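Finden eight-plate set with wire stand
Reviewed by Jahangir Kodikara

I bought this set in October to replace a stack of stoneware that was getting too heavy to lift down from the top shelf. It is eight plates, all one size, and a wire stand that holds them upright. I paid 60 dollars for it at Pernadwood.

Weight was the reason I bought it, so I put it on the kitchen scale first. One plate is 199 grams. The whole set with the stand is 1,816 grams. My mother-in-law, Mỹ Đặng, has arthritis in both hands and she can set the table with these, which she had stopped doing with the old ones.

The plates are matte, with a flat bottom and a low raised rim. The rim keeps rice and sauce on the plate but you can't serve anything soupy in it. The colors are muted: pink, olive green, blues, navy, beige. They don't come as matching pairs all the way through, so if you want a table where everything is the same, get a different set. I like the mix. My kids fought over the green one for a week and then lost interest. 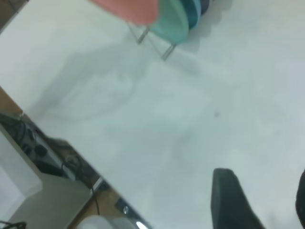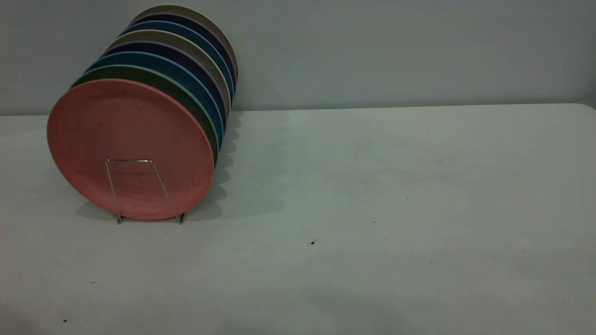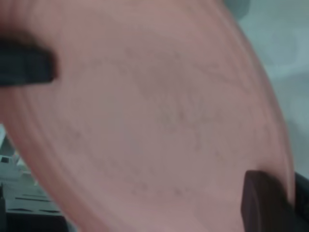 Marks are my main complaint. The matte finish takes a knife scratch easily, and the pink and beige plates show gray scuffs much sooner than the navy ones do. Dish soap and a soft cloth do very little. Baking soda paste takes off maybe half of it, and what's left is in the surface for good. I would not cut steak on these. For sandwiches, pasta and anything you eat with a fork they are fine. Tomato sauce stained the beige ones a little the first time, so now we rinse right after eating.

The stand is thin shiny wire. It looks too light for the job, but it has held up with daily use and I haven't had to bend anything back. The plates lean against each other in a slanted row, and you can see every color at once. Pulling out the front plate is easy. If you want one from the middle, hold the next plate with your other hand or it may slide forward – not a disaster with plastic, just annoying. It works best full. With only 2 or three plates left in it they tip over to one side.

I keep the stand on the counter instead of in a cabinet. It takes up more room front to back than I expected, so measure first if your counter is narrow. It can also go in the sink area as a drying rack. Water runs off the plates well enough but collects along the bottom of the rim, and I still give them a wipe.

Dishwasher: the sheet in the box says top rack only. They fit on mine, just barely, with the upper rack in its low position. Microwave: the sheet says no, and I haven't tried.

I also looked at the Scanlon set before buying. It has deeper plates and costs more, and the stand is sold separately. My neighbor Thiện Cao has that one and his plates have scratched too, so I don't think paying extra gets you around that.

Good points: light, easy to store, nice colors, stand included.
Bad points: scuffs show on the lighter plates, no microwave, stand is fussy when half empty.

Four out of five. I would buy it again at the same price, and I'd ask for all dark ones if the store sold them that way.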